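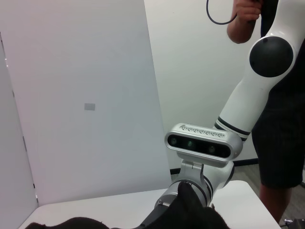

# Grallville Tabletop Textiles

Grallville Tabletop Textiles is a set of 142 short recordings of soft household fabric being sorted and folded on a table. It was prepared at Skerkbridge for the study of everyday laundry work.

## Contents

The items are socks, gloves, scarves and small throws. Dark and fuzzy fabrics are included on purpose - their folds and edges are the hardest to label.

- Recordings: 142
- Separate items: 52
- Fabric types: 15
- Annotators per recording: 2

## Activities

Each recording covers one activity: spreading, pairing, folding or stacking. Items begin in a pile and are handled singly, except in pairing. Recordings in which an item fell to the floor have been kept and carry the label "dropped".

## Labels

Fabric type was taken from the care tag where one was present. Otherwise the annotators assigned it by touch. Disagreements were settled by Calum Baxter and are listed in the notes file.

## Known limits

Large items such as bed sheets are not covered. Black fleece and black knit are sometimes confused in the labels.

## Contact

Villads Mogensen maintains the set. Corrections received before the end of August will be included in the next release.

Related items

- Farquharson Linen Folding Set
- Brundo Sock Pairing Labels
- Skerkbridge Care Tag Index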